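Indeditz Opens Its Robot Hall to Visitors for a Working Demonstration 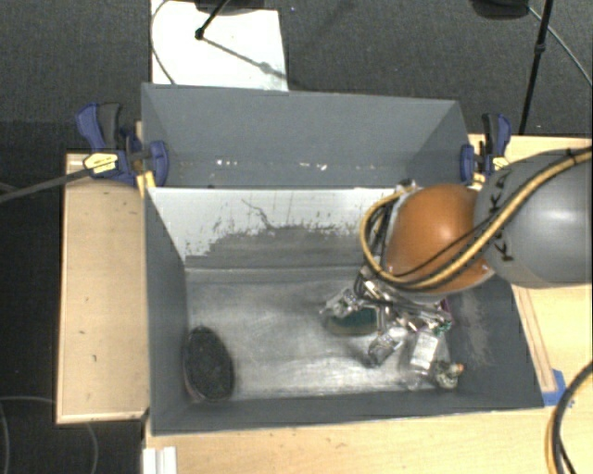

Multi-fingered gripper over the test bin at Indeditz, with two oval objects on the bin floor.

LETBY, July 20, 2024 — Indeditz, the robot handling workshop on the Hollmann site, has set the program for its summer open day. Doors at 8 in the morning, last group goes in at 4. Free entry. Registration at the front desk on arrival, no need to book unless you are bringing a school class or a group from a company.

The main draw this year is bin picking. One arm, one bin, a gripper with several fingers, and a mix of objects for it to deal with. Visitors stand behind the rope line and watch complete runs from start to finish, including the ones that go wrong. Each group gets a full run plus time for questions with the operators.

"People see a robot in a video and it has been cut down to the best ten seconds," said King-fai Hung, who heads the demonstration program. "We want them to stand there and wait with us. Sometimes the fingers close on nothing. Then we talk about why, and we go again."

Oval shapes get a lot of the attention in the current work. A small change in how one is lying changes which finger should touch first, and an object resting near a wall leaves less room to come in from the side. Hung's team will explain how the approach is picked and what the operators look for before a run gets the go ahead.

Also on the program:

Skumudier, the partner firm on the control software, will have a table by the entrance with staff on hand to talk about motion planning, jobs and student placements. Bring a resume if you have one.

A short talk on cable routing for moving arms, morning and afternoon. Popular last time, so get there early. Seats are limited and we will not be adding chairs along the fire lane.

Hands-on corner for younger visitors, with simple hand-operated grippers and a box of things to pick up. Children must be with an adult at all times.

Indeditz started the bin picking project in January and has logged 584 runs to date. Results are kept by the operators on shift and reviewed with Skumudier. A written report is planned once testing with the present set of objects is complete, and copies will go to anyone who leaves an address at the desk.

Last year's open day brought in almost 300 people, more than the hall could comfortably take at midday. For that reason groups will be smaller and the route is now one way — in through the Hollmann gate, out past the loading dock. Please follow the floor arrows. Visitors who want to see the demonstration twice are welcome to, just rejoin the line.

"It's a working hall, the staff will be working," Hung said. "Ask them anything. If they hold up a hand it means wait untill the arm has stopped."

Practical notes

Closed-toe shoes required past the front desk. No exceptions, we do not have loaners.

Photos allowed from behind the rope. No flash please. Tripods by arrangement with the press desk only.

Parking in the Hollmann lot, enter from the Letby side. The lot fills up fast. The bus stop is a short walk from the gate.

Step-free access throughout, apart from the upstairs meeting room, which is not part of the route.

Coffee and sandwiches for sale in the yard, cash or card.

Press: a seperate viewing slot is available before the public groups go in, with time for interviews with Hung and with the Skumudier software staff. Reporters should contact the Indeditz press desk ahead of the day and say whether they need power or a quiet room for audio. Passes to be picked up at the Hollmann gate — bring ID.

About Indeditz

Indeditz builds and tests robot handling setups for small manufacturers and repair shops. The workshop and demonstration hall are located on the Hollmann site in Letby. Group visits outside the open day can be arranged through the front desk.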